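4.2 What people mean by "put away"

The second part of the survey asked respondents to keep a diary of their clean laundry for 10 days. We had expected the interesting material to concern washing, which has a large literature and a great many opinions attached to it. Washing proved dull. Households in both Waltcombe and Durkum washed when they ran out of things to wear, and described this in the diaries as a schedule.

The trouble starts once the clothes are clean. Of the 242 households that returned a usable diary, most recorded a stage that our coding sheet had no box for, in which garments were clean and folded but had not gone anywhere. Respondents called this stage "done," "nearly done," "sorted," and in one case "resting." The pilot version of the sheet, drawn up in January by people who evidently own very tidy dressers, allowed only for "in the wash" and "in the drawer." We added a third category, the standing pile, and recoded everything.

A standing pile is defined for our purposes as two or more folded garments left on a surface that was not bought for storing clothes. Chairs, stairs, and the lids of chest freezers all qualify. Beds qualify only until bedtime, when the pile is moved to a chair and the clock restarts. We did not count ironing boards, on the grounds that nearly every ironing board in the Durkum sample had been up so long that its owner listed it under furniture.

Piles in Waltcombe lasted longer than piles in Durkum. The easy explanation is closet space, and we would have been glad to stop there, but the Waltcombe homes had more of it. A better predictor was whether the person who folded the clothes also wore them. Folders working on their own clothes tended to take from the top of the pile each morning until there was no pile, a method that skips the drawer altogether and that several respondents defended at length in the margins. Folders working on other people's clothes built separate piles by owner, announced them, and waited. The waiting is where the days went.

T-shirts deserve a paragraph of their own. They made up the bulk of most piles and were the garment over which members of the same household disagreed most. The Werov typology (Table 3) lists 4 common folds for a short-sleeved shirt, and we found all of them in use, occasionally inside one drawer. Figure 6 gives a T-shirt laid out roughly flat, with folded garments stacked at the corner of the surface. 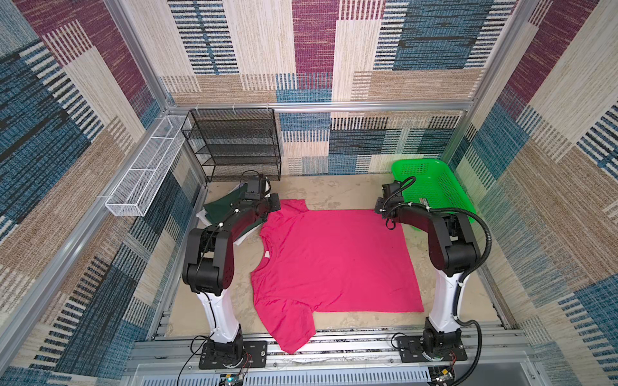

Figure 6. T-shirt spread flat, and a stack of folded garments.

Disagreement over folds rarely led to refolding. It led to what the diaries describe as "leaving it," and leaving it is how a pile gets its second week. Some 40 households reported at least one garment that stayed at the bottom of a standing pile for the whole diary period. Asked in the follow-up whether they needed the garment, most said yes, and a few went to look for it.

The Kennedy scale of domestic order, which we used for comparison, scores a folded pile the same as a full drawer. Our respondents would approve. We have kept the two apart in what follows, and Section 4.3 takes up the matter of socks.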